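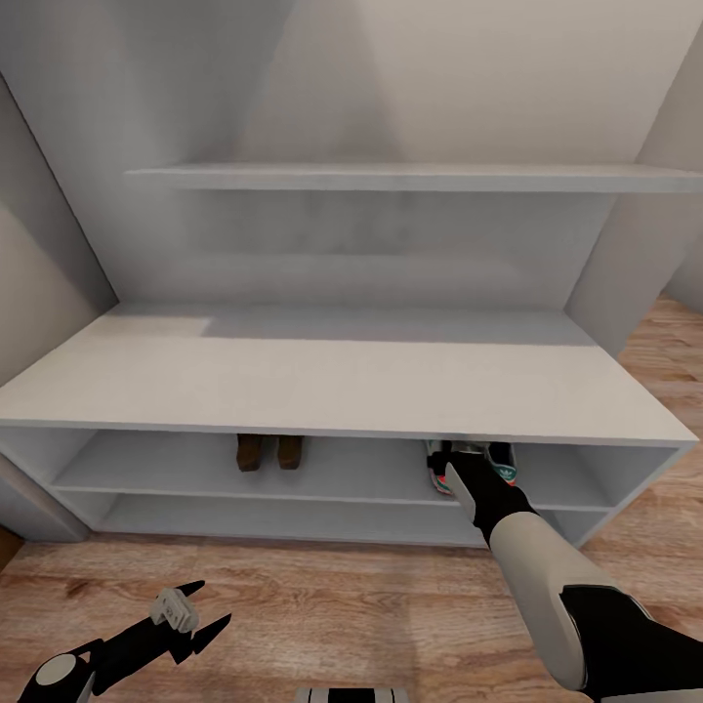

2 min read

Shoes again. Quick one this month, deadline was yesterday and the cluster has been down half the week.

Short version: the sim-to-real numbers for the shoe cabinet task are in and they're better than we thought they'd be. Longer version follows, skip to the end if you only want the to-do's.

The task. Boots and sneakers on the upper tier of a low open cabinet, bench top right over them. Robot has to get a gripper in under that bench and bring out the pair it was asked for. Sounds easy. Clearance is the whole problem. Most of our old policies came in too high and hit the front edge of the bench, or came in fine and then shoved the sneakers to the back where neither arm could get them.

What changed. Until the fall we trained on whole episodes, start to finish, every frame weighted the same. Foley (the new sampler, not the old logging tool, sorry about the name) reweights toward the last stretch before contact. So the policy sees a lot more of the moment when the fingers are over the shoe and have to commit. Same network, same demos. 1924 simulated episodes total, all rendered in the Gorkholm closet set.

Results. Old sampler: 38 percent success on held-out cabinets in sim. Foley: 71. On the real cabinet at Volletti we only got 14 trials in before the floor was needed for something else, and 9 of those were clean. Small number, I know. Please dont put it on a slide without the trial count next to it.

Where it still fails. Boots. Tall shaft, the cabinet opening hides the top of them, and the policy seems to guess at the height. Grasp lands too far forward and the boot tips. Sneakers are much better, even with the gripper itself covering part of the shoe, wich was the thing we worried about most back in June. Best guess is the wrist view makes up for it. Ablation is running now.

Also unresolved: white cabinet, pale gray walls, soft light. Depth is noisy in real life on surfaces like that and perfectly clean in the renders. Rernia has a noise model we can borrow. Not merged yet.

To-do's
Boot-only runs, 6 seeds, queue them as soon as the cluster is back
Merge the Rernia depth noise, rerun the held-out set
Book more floor time at Volletti, a full day if they'll give it to us
Somebody rename Foley

Draft of the write-up is in the shared folder, section 3 is mostly bullet points still. Comments welcome, typos can wait.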